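Questions fréquentes : laver, sécher et garder noirs les vêtements noirs

Je teins et je reprends des vêtements noirs depuis pas mal d'années, et mes réponses par mail commençaient à se ressembler toutes. Alors je les ai mises ici, un peu en vrac, dans l'ordre où on me pose les questions (ou presque). Si la vôtre n'y est pas, écrivez-moi, je complète la page de temps en temps, surtout le mercredi quand l'atelier est fermé.

Pourquoi mon t-shirt noir devient-il gris ?

Il y a deux choses qui se mélangent. D'abord la teinture qui part un peu à chaque lavage, surtout sur le coton. Ensuite la fibre qui s'abîme : le frottement fait ressortir de tout petits poils à la surface, ils accrochent la lumière et l'œil voit du gris. Quand c'est la deuxième cause, reteindre ne change pas grand-chose, hélas ! Passez un rasoir anti-bouloches tout doucement sur un coin caché, vous serez vite fixé.

À quelle température laver ?

Trente degrés, et même à froid si le vêtement n'a fait que prendre l'air. Je garde le 40 pour les chaussettes et les sous-vêtements. Le 60 sur du noir, je l'ai fait une fois par distraction avec un pantalon que j'adorais, et il sert maintenant pour peindre les volets.

Faut-il vraiment retourner les vêtements ?

Oui, oui et oui ! C'est gratuit, ça prend trois secondes, et c'est l'envers qui s'use contre le tambour. Fermez aussi les fermetures éclair, elles font des traînées claires sur tout ce qui tourne avec elles.

Le vinaigre fixe-t-il la couleur ?

Non, désolée. Ma grand-mère en mettait et la mienne n'est sûrement pas la seule, mais sur un vêtement du commerce la teinture est déjà fixée (ou mal fixée, et le vinaigre n'y changera rien). Un petit verre au rinçage peut aider à enlever un reste de lessive qui ternit le tissu, d'où la légende je pense. Pas tous les jours quand même, les joints en caoutchouc de la machine n'aiment pas trop. Et jamais avec de la javel, là c'est carrément dangereux.

Et le sel ?

Même réponse. Le sel sert pendant un bain de teinture, sur le coton, pour aider le colorant à monter sur la fibre. Dans un lavage ordinaire il ne fait rien.

Quelle lessive prendre pour le noir ?

Une liquide, sans agent blanchissant et sans azurants optiques. La poudre laisse parfois des traces blanches à basse température, c'est très agaçant sur un pull. Les lessives « spécial noir » sont correctes, mais une lessive couleurs sans azurants fait le même travail, lisez l'étiquette. Et mettez-en moins ! La moitié des vêtements « délavés » qu'on m'apporte sont surtout pleins de lessive mal rincée.

Comment faire sécher ?

À l'ombre, retourné, avec un peu d'air. Le soleil décolore le noir plus vite que la machine, et souvent par bandes, à l'endroit du pli sur le fil. Pour la maille, je fais tout à plat : essorer dans une serviette, poser sur une surface qui respire (une natte de paille, un filet, un vieux drap si vous n'avez rien d'autre), remettre les épaules et les coutures d'équerre à la main, et ne plus y toucher jusqu'au lendemain. Prévoyez de la place, un gros gilet étalé mange la moitié d'un lit.
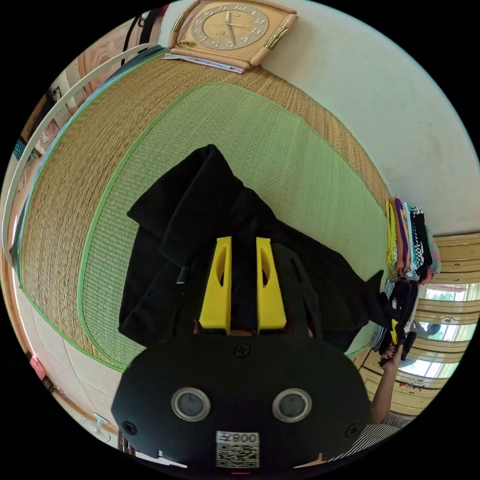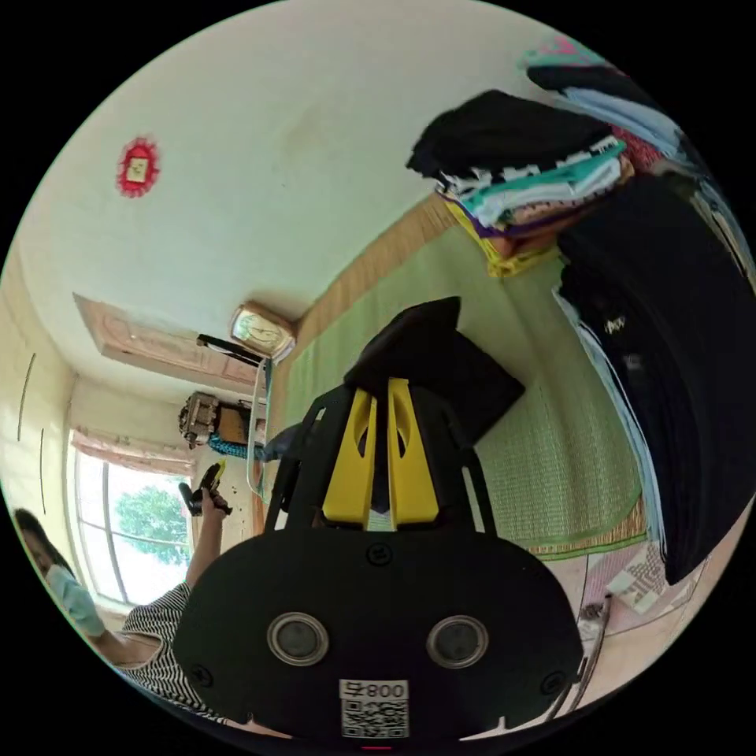
Du noir sur une natte tressée.

Peut-on mettre du noir au sèche-linge ?

Je préfère que non. Les peluches au fond du filtre, c'est votre vêtement qui s'en va petit à petit. Si vous n'avez pas le choix (je connais les hivers en appartement, pas de jugement), programme doux, et sortez les pièces encore un peu humides pour finir sur un cintre.

Mon jean noir déteint sur mon canapé, que faire ?

Ça vient de l'excédent de colorant resté en surface. Faites-lui deux ou trois lavages à froid tout seul, sans rien d'autre dans le tambour, et frottez ensuite un chiffon blanc un peu humide sur la cuisse. Tant que le chiffon ressort gris, évitez les sièges clairs. Pour le canapé lui-même, essayez d'abord de l'eau tiède et du savon doux, en tamponnant, et testez toujours dans un coin.

Comment enlever les traces blanches de déodorant ?

À sec d'abord : un bas nylon roulé en boule, on frotte légèrement et neuf fois sur dix c'est parti. Si la trace est ancienne et toute raide, trempage à l'eau tiède avec du savon de Marseille. Davina Moffat, avec qui je partage l'atelier, ne jure que par l'éponge à maquillage bien propre. Ça marche aussi, je dois l'admettre.

Et les poils de chat ?

Ah. Le gant en caoutchouc légèrement mouillé, toujours dans le même sens. Avant le lavage, surtout, parce qu'une fois mouillés ils se feutrent dans la maille et là bon courage. J'ai deux chats et une garde-robe noire, je parle en connaissance de cause.

Puis-je reteindre moi-même ?

Bien sûr, si la matière s'y prête ! Coton, lin et viscose prennent très bien. Laine et soie aussi, mais avec un colorant prévu pour elles et beaucoup de patience sur la température. Le polyester, oubliez les teintures classiques : il lui faut un produit spécial et une eau presque bouillante. Attention aux coutures, presque toujours cousues au fil polyester, elles garderont leur couleur d'origine.

Combien de teinture faut-il ?

Pesez le vêtement sec, c'est le seul repère qui vaille. Un t-shirt léger tourne souvent vers les 200 grammes. Ensuite suivez la dose indiquée pour le noir, en général nettement plus forte que pour les autres couleurs. C'est là que tout le monde se trompe : on met la dose d'un bleu et on sort un joli gris souris.

Quelle teinture utilisez-vous ?

Pour le coton, la Wornov noire, référence 2505, depuis plusieurs années. Je la trouve un peu froide, presque bleutée, ce qui me plaît bien. Si vous aimez un noir plus chaud, regardez chez Hayat, le leur tire vers le brun. Je n'ai aucun accord avec l'un ou l'autre, j'achète mes pots comme tout le monde.

Ma teinture a fait des taches, c'est rattrapable ?

Souvent oui. Le plus fréquent, c'est un vêtement mis sec dans le bain, ou trop serré dans une bassine trop petite. Mouillez-le complètement, refaites un bain avec beaucoup d'eau et remuez vraiment tout le temps, surtout au début. Mettez un podcast. Josphat Nyaga, qui m'a appris à teindre, disait que le bras doit se plaindre avant le tissu.

Comment ranger les pièces qu'on ne porte pas l'été ?

Propres, toujours, les mites adorent les petites taches invisibles. Pliées pour la maille, sur cintre large pour les vestes, dans une housse en coton. Évitez l'étagère ouverte face à une fenêtre : j'ai vu une pile de pulls avec une belle ligne brune sur chaque pli du dessus.

Est-ce que vous teignez les vêtements des autres ?

Oui, à l'atelier, de septembre à juin, et uniquement du noir sur fibres naturelles. Envoyez-moi une photo de l'étiquette de composition avant de déposer quoi que ce soit. Je refuse les robes de mariée, j'en ai fait une et je n'ai pas dormi de la semaine !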